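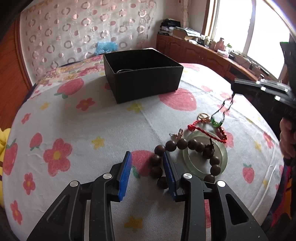
The jewellery table – beads, a green bangle, a red cord bracelet and the black box, on the strawberry cloth.

Bracelets and Small Pieces – Altport Table

This page covers the small jewellery sorted at Altport in April. Most of it came out of the Teston drawers, which had not been gone through properly for years. The pieces were put on a printed cover kept for the purpose, and from there they go into boxes by type. The notes below follow the order of the list.

Brown bead bracelet
Round wooden beads, dark brown, with a small knotted cord tie. It goes in with the other wooden pieces. Wooden beads get a wipe with a dry cloth only, no polish and no water.

Green bangle
Pale green and translucent, smooth all the way around. The material has not been tested, so it is listed by colour for now. Bangles are stored flat with a sheet of tissue between each one.

Red braided bracelet
Red cord with a knot at one end and a row of small gold-toned beads along the side. Cord bracelets are kept out of direct light, as red dye fades faster than most. This one is on the list as "red cord, beaded".

Gold-coloured ring
Listed by colour, the same as the bangle. Rings are measured on the stick and the size is written on the tag. Any marks inside the band are copied down at the same time.

Small ornament with pin
Metallic, with a glittering oval part and a thin pin. It is down as "ornament, small" until the Clirnska list has been checked for a match. Pieces with pins go in their own compartment so they don't snag the cord work.

Black box
Square and open, with thin straight walls. Boxes of this sort are handy for sorting on the table but are not used for long-term storage. The lidded ones from Valtonen are used for that, 15 to a shelf.

Sorting notes
The full list runs to 200 entries, and 30 of those still need a colour or material filled in. Tags are written in pencil. Chains are done last, as they take the longest to untangle – allow 2 hours for a full drawer. Earrings without a match stay in the envelope marked "odd" and are checked again when the next drawer is opened.

Brooches and watch straps have a separate page.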